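Workspace > Furniture > Desks > Clearing and resetting a hutch desk

Clearing and resetting a shared desk with a hutch

Posted in December by the Cloltstead workplace desk

Last updated: December

This procedure covers a single-user desk with a hutch on top and a drawer pedestal at one side, in a room where several people use the furniture in turn. It applies to melamine, laminate and sealed wood-effect finishes. It does not apply to oiled or waxed wood. Allow one hour for a first reset and 5 minutes for each daily reset after that.

What is needed

Two microfiber cloths, one for damp work and one for drying. A neutral surface cleaner, diluted as the label directs. A soft brush or a vacuum with a brush nozzle. A tape measure. One shallow tray or box for items with no known owner. A pencil and a few removable labels.

Do not use abrasive pads, bleach or furniture polish. Polish leaves a film on sealed surfaces, and paper sticks to it.

Step 1. Clear the floor first

Move chairs back until there is a clear standing area across the full width of the desk. Fold any spare folding chair that is not in use and store it flat against a wall. If it has to stay open, place it beside the desk, outside the drawer swing. Check that the route to the nearest door is free and that the door opens fully.

Route cables along the back of the desk before starting. A cable that has to cross the standing area should lie flat and straight, or be covered.

Step 2. Empty from the top down

Start with the upper cubbies of the hutch, continue to the lower tier, then the desktop, then the open shelf below the desktop if there is one. Drawers come last. Dust falls during this work, and cleaning in any other order means cleaning the desktop twice.

Sort items into four groups as they come out: daily use, weekly use, someone else's, and discard. Put drinks on another table or on the floor by the wall. Do not sort inside the cubbies. Take everything out, including flat items pushed against the back panel.

Step 3. Clean the hutch

Brush loose dust out of the corners of each cubby. Wipe the ceiling of the compartment, then the sides, then the shelf. Use a damp cloth that does not drip. Dry at once along the joints, where water can get under the edging and swell the board.

Inventory stickers and asset labels on the back panel stay in place. Wipe around them. If a label is lifting, press it flat with a dry cloth and report it with the desk number. Labels on the Cekuseck stock lists are read at the yearly check, and a desk with no label is entered as missing.

Step 4. Clean the desktop

Work from the back edge to the front in overlapping strokes, following the grain pattern. Streaks left across the grain show more clearly under ceiling lights. Dried rings from cups usually come off if a damp cloth is left on them for a minute. Repeat once if necessary. Do not scrape.
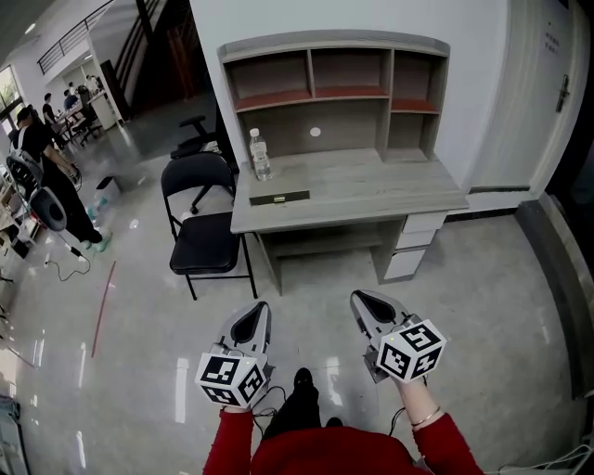 Gray wood-grain desk with three upper cubbies, white drawer pedestal at right.

Step 5. Put back the daily items

The desktop is a work surface and should hold only what is used every day. Keep bottles capped and to the left or right edge, away from papers and power strips. Flat boxes can stay on the desktop if they are in daily use. Otherwise they go on the lower tier of the hutch, label facing out.

A working depth of 20 inches in front of the user is enough for most tasks. Measure it from the front edge toward the hutch and mark it lightly in pencil if the desk is shared. Nothing is left inside the marked area at the end of a session.

Step 6. Assign the cubbies

Give each upper cubby one purpose and do not mix them. The layout used in the Murín rooms is as follows:

Left: paper, folders, notebooks.
Center: shared supplies.
Right: personal items of the current user, removed at the end of the day.

Load heavy items on the lower tier. A hutch that is not screwed to the desk can tip forward if the upper row is full and the lower one empty. Check the fixings by pressing lightly on the top edge from behind. If the hutch moves, empty the upper row and have the fixings tightened before it is used again.

Step 7. Set up the pedestal

Top drawer: pens, tape, chargers. Middle drawer: weekly items. Bottom drawer: files or bulky items. Open one drawer at a time. On models without an anti-tilt lock, two loaded drawers open together can pull the unit over.

If a drawer does not close flush, take it out and look behind it. Loose sheets that have slid over the back are the usual cause. Demel runners lift out when the drawer is fully extended and the front is raised. Other makes have a small lever on each side.

Step 8. Return the chairs

An office chair on casters goes in front of the desk, pushed in until the armrests meet the edge. If the armrests strike the desktop, lower them one notch. The folding chair returns to its place beside the desk or against the wall.

Daily reset

Clear the marked area. Empty the right cubby. Cap and remove bottles. Wipe the desktop with a dry cloth. Close all drawers. Push in the chair.

Unclaimed items stay in the tray until Cloltstead empties it at the end of the month. Faults on the furniture are reported to extension 2222, with the desk number and the part affected.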